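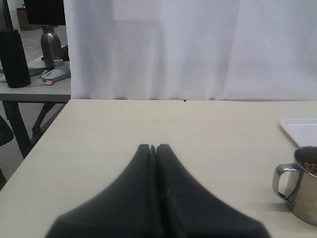

Derach Tabletop Arm – review after six weeks

March 2021

I put off buying an arm for the better part of a year, mainly on account of the price, and I'm happy to say I've stopped grumbling about it. The Derach came to 2000 dollars with the gripper included, and I'd set aside another 400 for all the bits you forget when you're dreaming over a catalog (a spare set of fingers, cable clips, a second power supply). Please do leave room for those! I spent 40 dollars on clips and ties alone – the gripper cable runs outside the arm, and it needs somewhere sensible to go.

For practice I've kept to kitchen jobs, with steel mugs and cups and small dry things to pour from one to another. Polished steel is slippery stuff, so it's a fair test of a gripper, and I'd sooner budget for sweeping up than for broken china. Small brown bits do find their way into the linkages, so add a soft brush to your list. 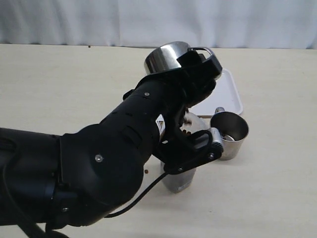 Emberg wrote in under my first post to say that the arm is the cheap part, and that I should have priced a year of replacement fingers before ordering anything. Fair enough, and I've since moved 6 spare sets into next January's budget. I did look at the Prurel too, which is a lovely quiet thing, but the gripper is sold separately and that settled it for me. Four stars, and I'd buy it again.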